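4.3 Sorting a load before washing

1. Tip the clothes out onto a clean, flat surface and pull the pile apart.
2. Close zips and empty all pockets.
3. Put whites, darks and bright colours into separate loads.
4. Weigh each load. Do not go over the limit on the door label.

Caution: coins left in pockets can damage the pump. Repairs of this kind are not covered by the Alar warranty.

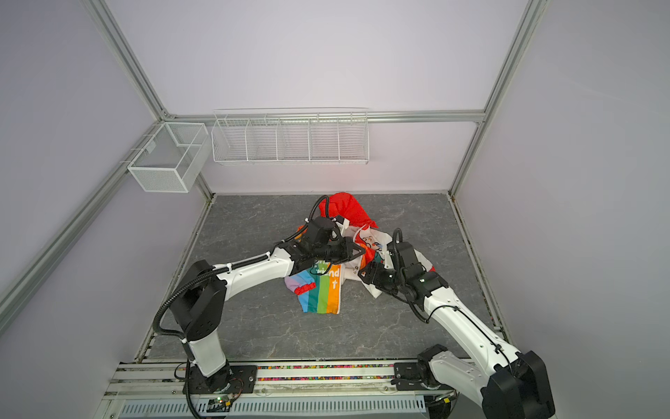 Nermin Aksoy adds that new dark items should go through on their own for the first two washes, at the coldest setting – the dye sheet in the starter pack won't hold back that much colour.

5. Add 50 ml of liquid for a half load or 100 ml for a full one.
6. Shut the door until it clicks, then choose a programme.

Note: the Tredex drawer insert is for liquid only. Take it out if you use powder.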